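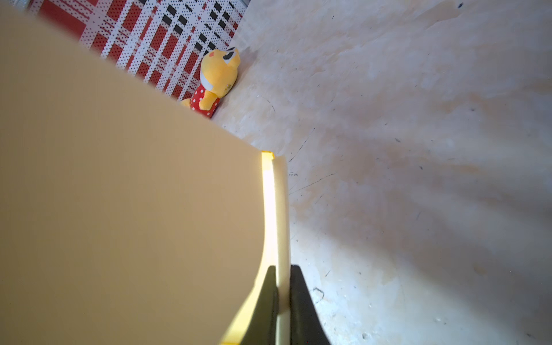 Clearing the Toy Shelf

2 min read

Babar Rind runs the toy table at the Sendora secondhand shop and sorts whatever comes in. Boards first, he says, then soft toys.

"A board takes up the most room, so I find its spot before anything else," he said. The pale yellow one he held by its edge. "I wipe the flat side and the edge. People forget the edge."

The plush in the red polka-dot outfit will be priced later – he checks seams and eyes on every soft toy. Most sell within the week.

"Dresses stay on," Rind said. "Take them off and you never find them again."

The shop reopens for toy drop-offs in May.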